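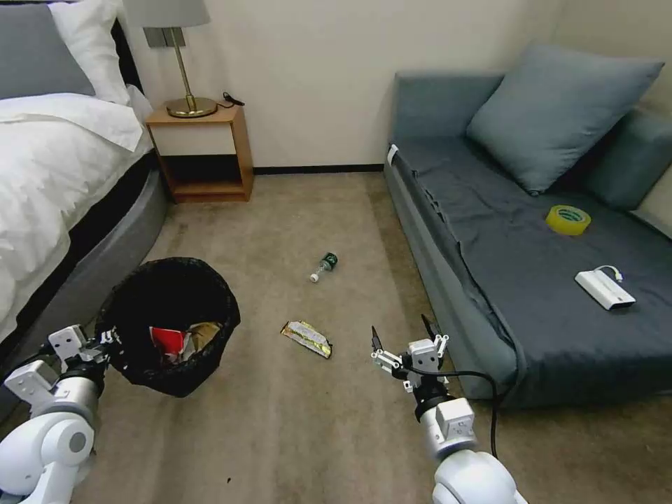 The Room After Checkout

Most guests never see a hotel room between checkout and the next arrival. The work done in that gap is ordinary and quick, and it follows an order that has changed very little over the years.

At the Skonholm, a small downtown hotel that opened in 1943, the day shift starts on the rooms at 9 in the morning. The building has been sold twice and the lobby has moved to the other side of the street door, but the upper floors still have their original layout: a bed, a nightstand, a lamp and a place to sit. The furniture has been replaced many times.

The floor comes first. A water bottle on its side, a gold and silver snack wrapper on the beige carpet: these are the usual finds, and they go before anything else is touched. The housekeepers here pick up by hand and vacuum last. Bottles go in a separate sack on the cart. Wrappers go in the room's trash bin, and then the liner comes out with everything in it and a new one goes in, with the rim folded over the edge so it doesn't slide down.

Beige carpet is hard to keep. It hides dust well and shows everything else, and faint stains and scuff marks build up even with regular cleaning. The Skonholm sends a machine through each floor in March and again in September. Between those visits, spots are treated with cold water and a white cloth. Colored cloths are not allowed on the carts after one bled onto a hallway runner.

Things left behind

Seats collect more than floors do. People unpack onto a sofa and pack from it, and small items get missed against a dark cover. A white power bank with its short cable is easy enough to see on slate gray. A black one would not be. A roll of yellow-green adhesive tape is less common, but tape turns up more often than most people would guess, along with pens and half-used tubes of glue.

The rule is that anything that isn't plainly trash gets bagged, labeled with the room number and taken down to the desk. It stays in the cabinet for 2 months. Chargers and power banks are the largest group by far, and few are ever claimed.

Sofa beds get their own check. The sheet over the seat is pulled off and shaken over the floor, the throw pillow is lifted, and a hand goes down along the inside of both arms. Coins, earrings and room keys end up there. Then the mattress is opened, looked over and folded back.

The bed and the nightstand

The bed is stripped after the seating is clear. A white duvet shows hair and makeup right away, which slows the job down but makes the result easier to trust. It is laid so that the overhang is even on both sides of the base.

A nightstand with an open shelf takes less time than one with a drawer. The shelf is wiped to the back corner, the lamp base is wiped, and the cord is pushed behind it. The lamp is switched on and off to test the bulb. The shade gets a dry brush, since a damp cloth leaves rings on a light gray shade.

The vacuum goes last, starting at the far wall and finishing at the door.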